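Notebook, pitch tracking, 22/11/2019

Carrying on with the Mevilholm release-point problem. Pichit Siriwan sent the corrected export last night and I have reloaded everything from July onward. The old file is still on the shared drive with OLD in the name. Please do not use it.

Background for anyone picking this up cold. The left-hander's four-seam fastball showed a drop in measured velocity between the Potthorpe road series and the following home stand. The coaching staff read it as fatigue. I was not convinced, as his spin rate held steady and the changeup did not move with it. If the arm were tired I would expect both pitches to sag.

Sample is 336 four-seamers after removing pitchouts and anything tagged with low confidence by the unit. Of those, 200 were thrown at home and the rest on the road.
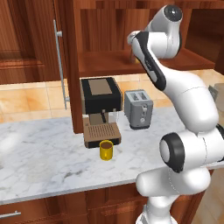
First check was classification. The auto-tagger has trouble separating his four-seamer from his sinker when the horizontal break is small, and a few sinkers had leaked into the fastball group. I re-tagged by hand from the centre-field video. 25 pitches changed label, nearly all from the home starts. The home average came up a little after that, but the gap did not close.

Second check was the reference distance. Our unit at home reports speed at release. The Potthorpe unit reports it at a fixed distance from the back of the plate, and the Trornico software does not flag the difference when the two files are merged. Pichit found the setting buried in the header. Converting to a common distance widens the gap slightly, so this is a real error but in the wrong direction to explain what we see.

Third check was extension. His stride looks shorter at home. The Mevilholm mound was rebuilt before the season and he has complained about the landing area more than once. Shorter extension does not change speed at release by itself, but it lowers the perceived velocity, and hitters were certainly on time against him in those starts. I want the stride measured properly before I put any weight on this.
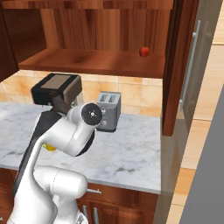

Splitting by inning was more useful. In the first two innings the home and road figures sit on top of each other. Separation begins in the third and grows from there. That shape favours the fatigue reading more than I had expected, and I have told the staff so. Against it: he was working with runners on far more often in the home starts, and he has always taken something off from the stretch. Wind-up and stretch need to be separated before inning means much.

Partial result on that, from the first two home starts only. From the wind-up, no visible decline through the fifth. From the stretch, lower from the beginning and flat. Small sample, so treat it as a direction only.

Yimyam has offered a second radar unit for the winter bullpens. I would like it mounted beside ours for at least one full session of 30 pitches, same pitcher, no adjustment between throws. Calibration drift is still open and a side-by-side is the cheapest way to settle it.

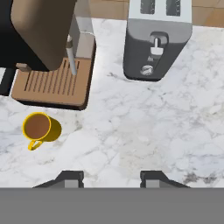

Should the July reports be withdrawn in the meantime?
Leave them up with a note on the velocity table, and leave the spin and movement tables as they are. The velocity table will be reissued once the stretch split is finished.

To do:
Finish tagging wind-up and stretch for the remaining home starts.
Ask the Potthorpe operator which firmware they were running.
Stride measurement from the side camera — Pichit has the markers.
Rerun the changeup with the same distance correction. I skipped it today and the comparison is not fair until it is done.

Merged file is saved under the usual path, with the corrected distance in a new column. Original column kept.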